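The Year I Stopped Ironing

My grandmother ironed pillowcases. She ironed tea towels, too, and I'm pretty sure I once caught her doing socks. So when I moved into my own place in Sorkdale I bought a board, a can of starch and a heavy old iron, and I gave up every Friday night to the pile like a good granddaughter.

I lasted until January. My friend Analyn Bautista came by with soup, looked at the heap on the chair and asked who I was doing it for (rude, but fair!). I couldn't think of a single person. So I quit, cold turkey, with 21 shirts still waiting.

The first thing I learned is that most wrinkles come from leaving laundry sitting in the machine while you watch one more episode. Now I set a timer, pull everything out right away and give each piece a good hard shake before it goes on the line or onto a hanger. 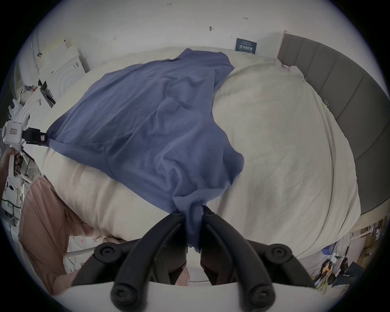 So what do you do about linen?

Hang it up damp, smooth the collar and the front with your hands, and make peace with the rest. Linen has been rumpled for centuries and people still wear it to weddings.

Mahtab Bagheri, who runs the Rahimi dry cleaners down my street, thinks I'm a disgrace. She charges me 40 dollars for a pressed suit and lectures me for free. I do go to her for anything with pleats — I have limits — and she's taught me to button a shirt's top button before hanging it, so the collar keeps its shape.

My grandmother's iron lives on the top shelf now, next to the fondue set. I got it down once, in the spring, to fix a hem. Then I put it back.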